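Nirnine: Notes on a Small Renderer
Svenja Kuhlmann and Gunther Vogler
23 May 2022
16 shares · 15 comments

4. Frame scheduling

Nirnine began as a fork of Tralard, a hobby engine whose renderer did everything on one thread and was proud of it. We kept the math library and the name of one shader. The rest went in July, in a single commit with the message "cleanup."

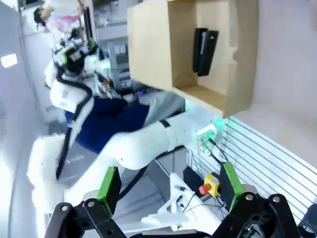

The new scheduler splits each frame into passes and sorts them by the resources they touch. A pass that only reads the depth buffer may run beside any other pass that only reads it. A pass that writes to it waits its turn. Our first version got this backward and ran beautifully fast, drawing shadows from the previous level.
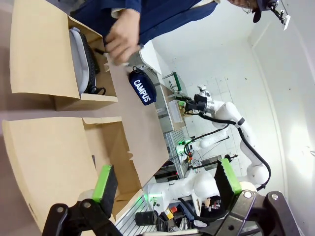 Sorting happens once at load time, and again whenever a pass is switched on or off. We had planned to patch the old order in place. Three weeks of patching produced a function that Kuhlmann refuses to open, so the order is now rebuilt from nothing. With 22 passes the rebuild is too short for our profiler to notice, though it is not a very observant profiler.

Figure 4. Robot grippers at a worktable.

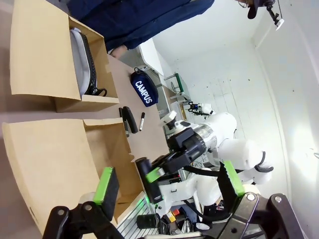 Why not let the driver sort out the waiting? Older drivers did, and guessed cautiously, which left the card idle while it guessed. With explicit barriers we do the guessing ourselves and get to keep the blame.

The test level, Nirnine's only one, has 100 lamps in a room that needs two. Each casts a shadow. Memory for the shadow maps is shared between passes that never overlap, and the scheduler decides which those are.
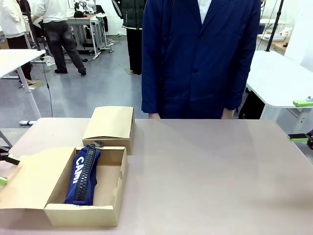 Olaia Nieto objected in review that sharing memory this way makes captures miserable to read, as one block turns up under four different names. We agree, and have added a switch that turns sharing off. It is on in every build except hers.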